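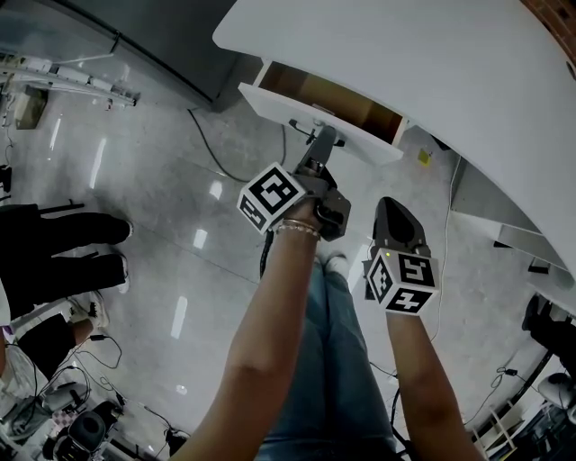 3. Setup and Upkeep of the Hand-Held Grippers

Our group was responsible for one pair of grippers for the semester. Each one carries a printed marker cube, and the tracking software works out the position of the gripper from the squares on it. The test task was opening and closing a desk drawer. We recorded 111 runs and had to throw out 36 of them.

Most of the bad runs came from the left gripper. Kevin Cárdenas found that the screws under its marker mount had worked loose, so the cube shifted a little every time the fingers closed. We retightened them, added thread locker and repeated the calibration. In the next 40 runs we lost tracking twice.

3.1 Camera check
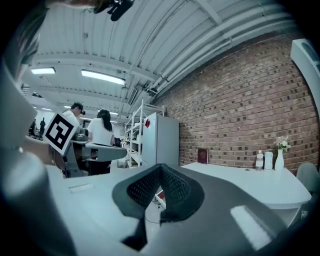 Calibration has to be repeated whenever a finger or a marker is removed. We used the Fuda script from the Landville group, which takes almost 51 seconds per gripper. Before starting it we look at the live view from the gripper camera. The finger should rise in the center and the marker on the left should show its whole pattern inside the white border. Glare is the other thing to look for. A reflection leaves a bright patch on the lower right of the gripper body, and we left it alone since it stays off the marker.

3.2 Remaining work

The finger pads need to be replaced before December. Sosa has the part files.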